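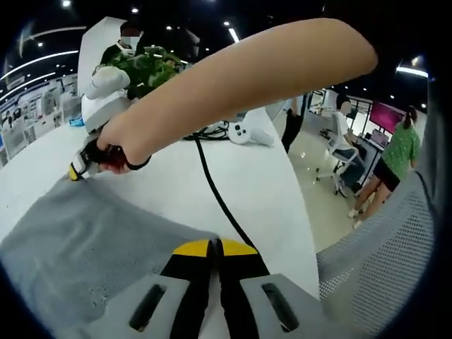 One of the pair of hand-held grippers, its tip pressed down near the edge of a gray towel. Photo: Billholm

Billholm's towel station gets a maintenance schedule, finally

The towel-folding station at Billholm has gone back to work after a spring tune-up that took most of April and was supposed to take an afternoon. The problem was the fingertips.

The station sits on the first floor of the Abdelaziz building in Bedine and exists to collect examples of people handling cloth. An operator takes a gripper in each hand, folds a towel, unfolds it, and does it again until lunch. The recordings go to Zustska, the company's folding software, which is meant to learn from them. By the end of winter it had 2,152 recordings to learn from, and what it had mostly picked up was a habit of closing on the air just above the towel.

Suspicion fell first on the software and then on the towels, which were washed twice. Hicham Bouzid, who looks after the hardware, eventually took both grippers apart on a bench and measured the soft yellow tips. The ones on the right-hand unit had worn down by 2 millimeters. The operators had adjusted to this without noticing, by leaning on the table a little harder. Zustska has no such instinct.

"People are wonderful at working around bad equipment," Bouzid said. "It's very annoying."

New tips went on the same day. That left the question of how long the old ones had been bad, and the answer was in a notebook that had been kept faithfully until the pen went missing. Some 300 of the recordings have been set aside until somebody can look through them, a job that at press time had attracted no applicants.

The repair also turned up a cable fault. The right-hand unit had been dropping its connection for a moment whenever the operator reached for the far corner of the towel, and everyone had learned to reach a bit more slowly. Bouzid traced it to a plug that had been tugged once too often. He has replaced the plug and clamped the new cable so that the clamp takes the pull. He has also asked for the spare cables to be coiled and hung up, a request he describes as ongoing.

Under the new routine, the tips are checked before the first fold of the morning. The operator closes each gripper gently on a flat gauge, looks for light between the tip and the metal, and wipes off any lint with a damp cloth. Lint was a smaller culprit, but it packs into the tip and makes it slick. Tips are swapped in pairs, left and right together, even when one of them looks fine. The finger screws get a quarter turn with the short driver if they need it and are otherwise to be left alone. The last instruction is underlined on the card taped up beside the charging rack.

After any swap, the grippers have to be zeroed again. Both are closed fully, held for a few seconds, opened fully, and set down until the software agrees that closed means closed. It then wants ten practice folds, which are thrown away. Skipping this step was the other reason April got so long. Fresh tips are thicker than worn ones, and for the first few days Zustska believed it was holding a towel at all times.

Driss Ezzat, who runs the recording sessions, said the checks cost him 60 minutes a week and that he has stopped complaining about it in meetings. Folds recorded since the repair look cleaner to him, and the operators report less soreness in the wrist now that they don't have to bear down. One of them has asked whether the old technique could be kept on for thicker towels. It could not.

Zustska, retrained on the newer recordings, now touches the cloth on most attempts. Folding is still a matter of interpretation. In a run last week it brought two corners together, paused, and put them back where it had found them, which Ezzat counted as progress and Bouzid counted as wear on the tips.

The station moves on to pillowcases next month. The notebook has been given a new pen, on a string.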